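Notebook > Equipment > Gripper purchase 2020

Wednesday, November 27, 2019

Planning for the January order. Reshma needs one page for the budget meeting, so I collect my thoughts first and she can shorten them.

What we have now: the hand-held grippers with blue pads. We work with them on the bed with the pale green sheet, with an open cardboard box and small household things: rolled gray cloth, the orange scrubber with yellow border, some fabric pieces, little packets. This is a good set for comparing pads, because the cloth items forgive everything and the packets forgive very little.
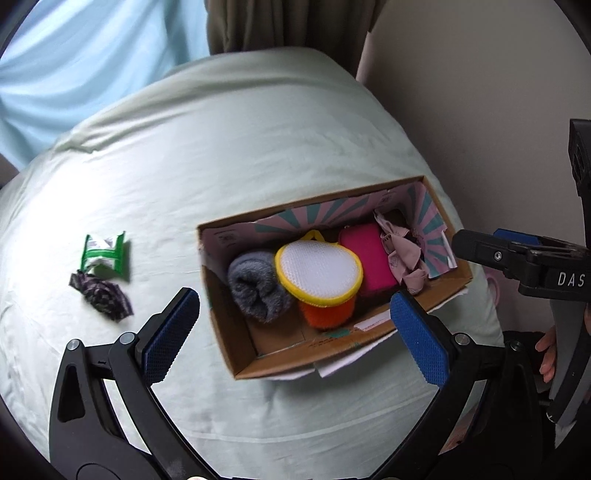 Offers received until today:

Telletti: 949 per gripper, pads included. Delivery is not promised before the end of January.
Golestani: 782 per gripper, pads are separate. I asked twice for the price of pads and have no answer yet.
Wakent: repair and spare parts only, no new units.

Our limit for spare parts is 400 and it cannot be moved to the hardware line, I checked this with Floarea Mocanu. So the pads must be bought as spares, if we go with Golestani. With Telletti we do not touch this money and we can use it for pins and screws, which I would prefer.

Quantity: I want to ask for 3. Reshma Rampersad thinks two is enough and the third should wait for the Jirnadness project to confirm. I understand her point, but then we have no replacement when one is in repair.

Question for both sellers: is a softer pad available in the same size? For thin wrappers I would like to try one before we sign. Also the ridges, can they be finer.
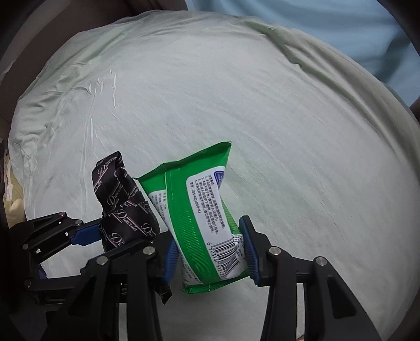

Two grippers, green and white packet and black "Dracula" packet, present blue pads.

To do: write to Golestani again about pads. Ask Telletti if the price stays the same for two units. Floarea checks if shipping goes from the hardware line or from the general one. Reshma gets the page from me when the pad price is known, or without it if they still do not answer.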